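Stistcombe Community Choir: Spring Progress Report to the Mernusberg Fund

Dear friends at the Fund, it has been a full few months and I have been looking forward to writing this one.

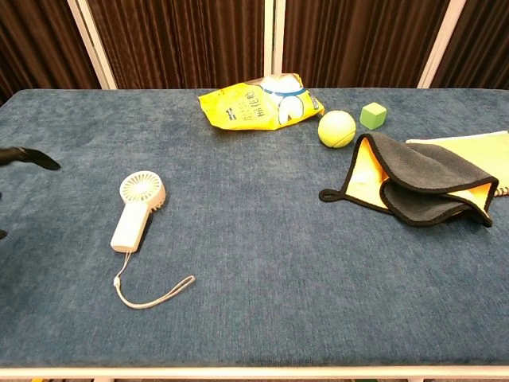
When I last wrote we had just signed for the second year of rehearsal space at Zhuravel Hall, and I was fretting a little over whether the evening group would ever fill up. It has. We now have 148 singers on the books across the two groups, which is more than I put in the application, and on a good Saturday most of them come through the door before the kettle has boiled.

The sheet music library is the part of your grant I hear the most thanks for. We bought 60 new sets, mostly folk arrangements and a few big old hymns that people kept asking for, and the large-print copies have been so popular that I wish I had ordered more of them. They live in the blue cabinet now, sorted by title. Please do not ask me about the old system.

The spring concert at Trallano Chapel went very well. We sold 300 tickets, and the sea shanty medley had to be sung twice (the basses are still talking about it). The altos came in a bar early in the second half and carried on so cheerfully that the rest of us simply caught up with them.

Some things are behind. The beginners' sight-reading course was meant to start in March and I have had to push it back to the fall, as our tutor took a full-time teaching post and I have yet to find someone who can do weeknights. The money for it is untouched and I would like to carry it over, if you are happy with that. Piano tuning also cost $50 more than budgeted, and I covered it from the concert takings.

Over the summer we will keep the daytime group going on a lighter schedule, with windows open and shorter breaks between songs. In the fall I hope to begin visiting the two care homes on the Mernusberg road, who have both said yes and have both asked for the shanties.

The budget sheet follows on the next page. Thank you, as ever, for your patience with my long letters.

With warm wishes,
Choir Manager, Stistcombe Community Choir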